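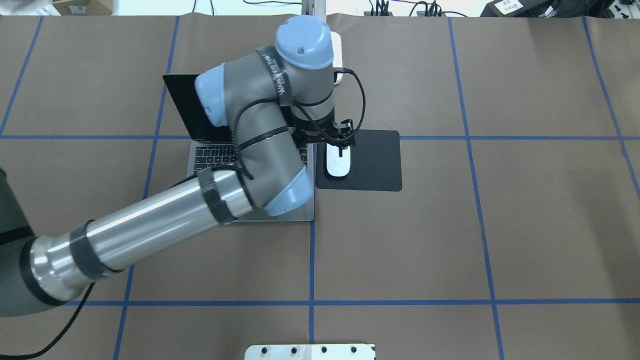

Derkex players ask in most weeks whether a spending limit can be undone once it is on, and one reader of the last edition of this guide put it more bluntly: "I set the cap at night, I regret it in the morning, and then I can't find the switch. Is there one?" There is, and it is covered under Raising or removing a limit. Set the limit up first.

Section 4. Spending limits and family accounts

Before you start

You need the email address the account was opened with and the account PIN. The PIN is not the same as your sign-in password. If you never chose a PIN, the store asks you to make one the first time you open the Spending page.

Limits apply to everything bought with real money in the Derkex store, including games, add-ons, season passes and coins. They do not apply to coins already in the wallet. A player with 3000 coins can still spend all of them after the limit is set to zero.

4.1 Setting a monthly limit

1. Sign in to the Derkex store on a computer or phone. The console menu shows the limit but does not let you change it.

2. Open Account, then Spending.

3. Select Add a limit and enter your PIN.

4. Type the amount in whole dollars. Leave out the dollar sign.

5. Choose the day of the month the limit starts over. The default is the first.

6. Select Save. A confirmation goes to the account email.

Note: If you already spent money this month, it counts toward the new limit. Purchases that are still pending count too, and drop off again if they are canceled.

Caution: Subscriptions renew even when the limit has been reached. To stop a renewal, cancel it under Account, then Subscriptions. Lowering the limit does not cancel anything.

4.2 Adding a child account

1. Open Account, then Family.

2. Select Add a player. Enter a player name and the month and year of birth.

3. Choose one of these purchase settings:

Ask every time — each purchase waits until you approve it
Allowance — the player can spend up to an amount you set
No purchases — the store can be viewed but the Buy button is off

4. Select Save, then sign in with the child account on the console once to finish.

A family can hold up to 3 child accounts. Each one has its own limit, and what they spend also counts toward the limit on the parent account. If the parent limit runs out first, the child accounts stop as well, whatever is left in their allowance.

Requests under Ask every time expire after a day. The player can send the request again. Sale prices are not held while a request is waiting.

4.3 Random item boxes

Grostness and Birnomlow both sell boxes whose contents are not known before purchase. These are paid for in coins, so the monthly limit only stops the player from buying more coins. To block the boxes themselves:

1. Open Family and select the player.

2. Open Game rules.

3. Turn off Random items. The change reaches the console the next time it connects.

In Birnomlow the box counter stays in the town square with the prices grayed out. In Grostness the whole tab is removed. Boxes earned through play can still be opened in both games.

Note: Sung uses its own wallet and does not read the Random items setting. Open the Sung options menu, choose Purchases, and set a separate PIN there.

4.4 Raising or removing a limit

1. Open Account, then Spending.

2. Select Change next to the limit and enter your PIN.

3. Type the new amount, or select Remove.

A lower limit works right away. A higher limit, or no limit, takes effect after a full day, and the old one stays in force until then. Support staff cannot shorten the wait. Select Keep my old limit at any time during the wait to drop the change.

4.5 Messages you may see

Code 113: The purchase would go over the limit. Your card was not charged. Choose a smaller item or wait for the start-over day.

Code 479: The PIN was entered wrong too many times. Wait an hour, or reset the PIN from the link in the account email.

"Waiting for parent": A request has been sent. Closing the store does not cancel it — use Cancel request on the child account.

If a charge appears that went past the limit, open Order history, select the order and choose Report a problem. Leave the item unused until you get an answer. Opened items may not be refundable.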